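Home Open Calls Residencies Archive Contact

Call for participants: Household words, a listening project in Bretness

Posted 4/5/25

We are looking for people who like to talk about the words they use at home. In many families there exists a small private language. A grandmother has a special name for the last piece of bread, children invent a word for the remote control, and after many years everybody in the house uses it and forgets that the neighbors do not understand. I collect such words since my studies, and now I have the possibility to do it in a proper way, with a small grant and a place to work.

The project will take place in Bretness and in the village Stunow. We search for 30 participants, from both places, who are 18 or older. You do not need any knowledge of linguistics. You also do not need to be born here. People who speak two languages at home are very welcome, as the mixing of languages gives often the most interesting words.

What we ask from you is 2 conversations, each of one hour. The first one is at the Sedcombe reading room, where we have tea and a quiet corner. The second one is in your own home, if you agree, and we speak there about the daily things: the morning, the kitchen, washing, going to sleep.
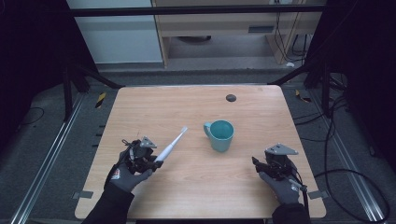

Between the two conversations you keep a notebook for eight days. Please write in it every word which you think a guest would not understand, and who in the family says it. Spelling is not important. If there is a day without any word, leave the page empty, this is also useful for us.

The conversations are recorded as sound only. Your name will be changed in the transcript, and you can ask to remove any part until the end of September. After this date the texts go to Mrs. Georgiev for the layout of the booklet, and changes become difficult. Every participant receives three copies of the booklet and a payment for the time. Travel by bus is paid back when you keep the ticket.

We would be especially glad to hear from families where three generations live together — until now we have very few of them. Couples and roommates can also apply, but please send one application for each person.

To apply, write a short letter (half a page is enough) with your age, the languages you speak and one word from your home with its explanation. Leave it at the desk of the Sedcombe reading room, in an envelope with my name on it. I answer every letter, but it can take two weeks.

Ragnvald Hedlund
Household Words, Bretness

8 comments 30 shares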